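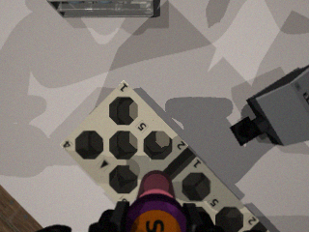 A cream peg board on a camouflage-patterned surface.

I gave up my phone at the dinner table in July and took up board games instead, which my kids regarded as a form of punishment. Fair enough! My own childhood was Monopoly at the beach house with half the money missing and an uncle who cheated.

So I rang Ok-hee Kong, who runs a games night called Skurnusum above a bakery in my neighbourhood, and asked where a sore loser ought to start. She owns 243 games (her partner has stopped asking) and she told me to forget the big boxes. Anything with a rule book over six pages stays on the shelf until winter.

We started with Heltau, a trading game with little sheep, and my youngest fleeced me three nights running. Then Skaltine, where you build canals and sulk. I loved it. My husband reckons it's homework with a biscuit, and he's wrong, but he does make a good cup of tea while we set up.

The phones are back now, mostly. We still play after tea a couple of nights a week, and I'm yet to win at Heltau.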